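Eoin Ó Súilleabháin has heard the pitch for Nelleck, Tomen's new planning software, and he isn't buying all of it. "They say it learns a task from 40 demonstrations," he says. "Fine. Which 40?"

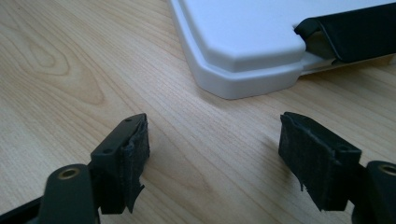

Padded gripper fingers and a white plastic box on the bench.

His worry is the tracking. Nelleck works out where each gripper is from its own camera, and a plain table gives it little to hold on to. "If the pose drifts by 10 millimetres, the planner doesn't know. It just copies the mistake, very smoothly."

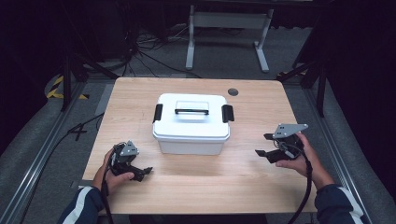 Tomen's answer is a filter that throws out bad recordings. Ó Súilleabháin ran it over 700 of them in April and it rejected 35. He went through the rest by hand and stopped counting the ones he'd have binned. "I'd like to see the code that decides," he says. So far he has been sent a slide.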